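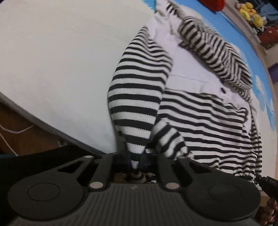 Fig. 4 - Striped knit sleeve held by the cuff, hand-held gripper.

Last updated Mar 10, 2026
5 min read

4. Comparing fingers on soft fabric

I do this section every time I swap fingers, and I'd do it before you touch any of the controller settings. Stripes are great for it (black and white especially!) as you can see on the video how the knit bunches up in the jaws.

1. Spread your garment on a plain sheet. Leave the folds in, you want a few creases.

2. Fit the Provlow fingers first and snug up the fasteners. Don't crank them, I've stripped one already.

3. Plug in the camera cable and start recording in Jendareo. Set the grip force to 70.

4. Come in over the cuff, close, and lift the sleeve slowly until it stands up off the bed. Hold it while you count to five.

5. Lower, open, and write down whether you had one layer of cuff or both.

6. Swap to the Urnier fingers and go again from step 3. Same sleeve, same spot.

Note: The Urnier set is a bit wider at the tip, so I drop the force to 67 for knits. Xinyi Qian runs hers at 70 for everything and likes it fine - try both and see which you favour.

Caution: Keep clear of buttons and drawstrings. If one catches between the fingers, open the jaws all the way before you pull.

Caution: Don't go over 300 lifts on one set of pads. Mine went shiny and grey in July and the numbers after that were garbage.

When you've got both sets logged, carry on to section 5 for the Tang wrist mount.

We use cookies to remember your settings. Accept / Manage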